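Cold prewash for protein stains: temperature limit?
Textile Care Forum > Institutional Laundry > Stain Chemistry

k_asamoah
Posted 7:40 AM
Looking for input on a prewash setting. We process quilted pads, drapes and blue wrap cloths for several accounts. Pads are white, polyester face over a cotton fill. The prewash is currently 29 °C with an enzyme detergent (Wulmont liquid), followed by a main wash at 60 °C. Rejects for residual red or brown staining went up in August. Load weight and cycle time were not changed. Water softness is unchanged as well.

Is 29 °C too warm for the first fill? Our old card said "cold" without giving a figure.

Kwabena

rinse_extract
Posted 8:15 AM
29 is fine. Blood protein doesn't set at that temperature in any way you could measure on a pad. Setting starts to matter well above it. If you go down to tap cold in winter, the enzyme hardly works in the length of a normal prewash and you lose more than you gain.

I would look at the drain between prewash and main wash. If the machine heats on top of the prewash liquor, you are cooking whatever was lifted.

OliwiaW
Posted 8:52 AM
Disagree on the first fill. The first fill should be plain water, as cold as it comes, no product at all. It is a flush. Put the enzyme in the second fill, at 35 to 40 °C, and let it run. Using one bath for both jobs is the fault here, whatever the temperature.

Sequence we use at Lamptey:

1. Hold soiled pads closed in the bag, damp if they arrived damp. Do not leave them open on the cart overnight. Dried stains need a soak before anything else.

2. Sort by stain before loading. Red on white quilting is easy to spot on the flat parts and much harder in the stitched ridges, and strong light can wash out a faint blotch completely. Check each pad again from a low angle. Keep blue cloths out of the white load.

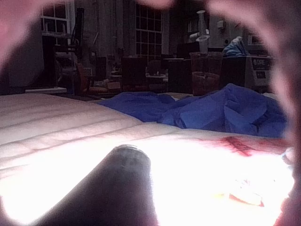

3. Flush cold, 2 minutes, high level, drain fully. Repeat if the drain water is colored.

4. Enzyme bath, 38 °C, 12 minutes, low level, drain.

5. Main wash, then oxygen bleach. No chlorine on anything that carries a chlorhexidine residue. It leaves a brown mark that will not come out, and people log it as blood.

Oliwia Wilczyńska

rinse_extract
Posted 9:10 AM
Two extra fills per load is real water. On a 3,000 liter day that is a cost somebody has to sign for. I still say check the drain valve before rewriting the program.

Agree on step 5.

usman.arain
Posted 9:34 AM
Point 5 deserves more attention than the temperature argument. Kwabena, what color are the rejects? You wrote "red or brown." Those are two separate problems.

Brown with a hard edge after bleach: chlorhexidine or iron.
Brown, diffuse, before bleach: old blood, heat set.
Red or orange-red after a full cycle: probably not blood at all. Dye, marker or simulant.

Real blood does not stay bright red through a 60 °C alkaline wash.

k_asamoah
Posted 11:05 AM
Went through the reject bin. 214 pieces. Most are orange-red, soft edge, not brown. The brown ones are a small pile and look like last year's brown ones.

Drain valve is good. I watched it through one full cycle.

usman.arain
Posted 11:20 AM
Then you have a dye problem. Do any of the accounts do training work? Simulated blood is usually a food or textile colorant in a thickener. Enzyme has nothing to act on. Some of them bind to cotton better than real blood does, and a warm alkaline bath helps them do it.

seidu_a
Posted 12:48 PM
Confirming from the Waltstead plant. We saw the same pattern when we took on a skills center. The thickener holds the colorant in the stitch line, then it releases in the main wash and spreads. That gives the soft edge.

Sort by source account. By eye you will not separate it from the real thing on a bench.

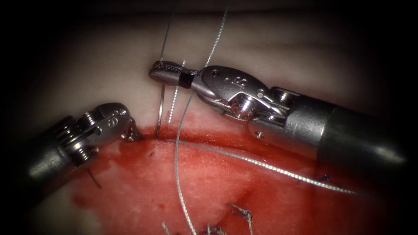 Suturing on a tissue pad, pale upper half, red lower half.

What worked for us was cold flush, neutral detergent, no alkali until the color is gone, then a reducing agent on whites only. Never on the blue cloths. It strips them.

My brother Kofi ran the trials and has the dose sheet.

OliwiaW
Posted 1:15 PM
A reducing agent followed by oxygen bleach in the same cycle will cancel out unless there is a full rinse in between. Seidu, how many rinses?

Kofi Atinga
Posted 2:02 PM
Two rinses, high level, with an extract after the second. One was not enough on quilted goods. The fill holds too much liquor.

Dose depends on the product. Follow the supplier's sheet and run a test piece. The reducer smells of sulfur, so have ventilation running. Never let it meet acid or chlorine.

rinse_extract
Posted 2:20 PM
Still no evidence against 29 °C.

OliwiaW
Posted 2:31 PM
For blood, my position stands: plain cold flush first. For colorant, the flush matters even more. See Seidu's sequence.

k_asamoah
Posted 4:44 PM
Checked the account tags. The orange-red rejects are nearly all from Zurnavham, which started sending pads to us in August. They are going into a separate load tomorrow with a plain cold flush and neutral detergent. Everything else stays at 29 °C for now so that I change one variable at a time. Will post reject counts for both loads.

usman.arain
Posted 4:58 PM
Ask Zurnavham for the safety data sheet on the simulant. It should list the colorant class. If it is an acid dye, your polyester face will clear and the cotton fill may not.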